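The sorting arm at Stinel is good at its job. It should still not be left to train the people who work beside it

When Stinel put its first robot arm into the Kakville works, the 15 people on the sorting line were told that no jobs would go. That promise has been kept. What has gone is the way new starters used to learn.

Sorting was where everyone began. You handled parts all day and after a few months you knew a bad one by feel. Wen-hsiung Mak started there and now runs the repair bench. He says he could not do his present work without it.
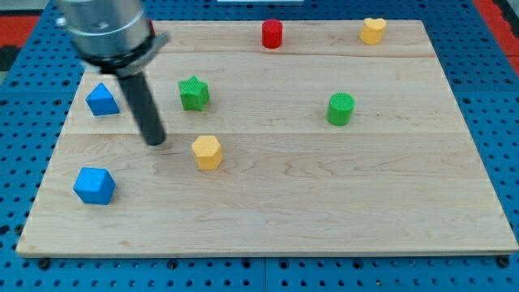

The company now gives new staff 2 days of screen training and puts them on watch. They look after the arm, clear its stoppages and log faults. It is easier on the back, and I would not wish the old shifts on anyone. But watching is a thinner job than sorting, and the pay grade has been set to match.

Stinel should do what Teredska did last November - keep one bench for hand work and move every new starter through it. It costs some output. It also means there will be someone to ask when the arm stops and the log gives no cause.

Comments

Swanson: I did 37 years on lines like that. My knees would have voted for the arm.

Wen-hsiung Lau: The pay grade is the real point and you gave it one sentence.

We use cookies to remember your settings. Accept | Manage

Contact us | © Kakville Opinion | Back to top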